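# Presale tickets for the Plimer ice show: worth it with little kids?

**Naa Addo**

Hi all! We're finally taking our two (four and seven) to the Plimer skating show when it comes to Plovmont in September, and I am far too excited for a grown woman. I signed up for the presale list but now I'm wondering if I need it. Do the good seats really go that fast? Also, where would you sit with a four-year-old who can't see over anybody? I'm looking at the Thursday evening show, mostly because the weekend ones clash with swimming.

**Johanna Koller**

Oh, you're going to love it! We went last year and my son talked about the skating bears until Christmas. Yes, use the presale! It opens in the morning and I was on there at 9 sharp with 300 people ahead of me in the line, which sounds terrible, but it moved in 15 minutes and I still got what I wanted.

For the little one, skip the floor seats. They're the priciest and they're almost flat, so a small child gets a lovely view of somebody's hood. Go for the first raised rows on the long side (we had the Grønli side, near the snack stand) and ask an usher for a booster when you walk in. They run out!

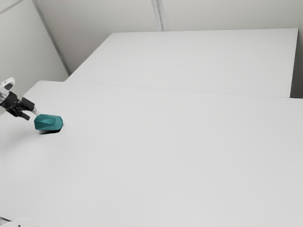

*2 min read*

One more thing about Thursday: the evening show has an intermission and it runs late for a four-year-old. Mine was wide awake the whole way through and then asleep before we got out of the parking lot, so bring pajamas for the car. And a sweater each, you're sitting next to a giant slab of ice!

**Sølve Wikström**

presale is fine but check the fees. I paid 55 a seat and then there was a booking charge on top. Box office has no charge if you can get there. Great show though, the finale is fantastic

**Randi Haugen**

Agree with Johanna on the raised rows! We did the Hirkisness stop of the tour, a smaller rink with roughly 100 seats per section, and even there the flat seats were the worst ones. Your seven-year-old will want an aisle, by the way, as the skaters came right up to the barrier and waved at the kids on the end. I don't know if they do that in Plovmont, but I'd take the chance!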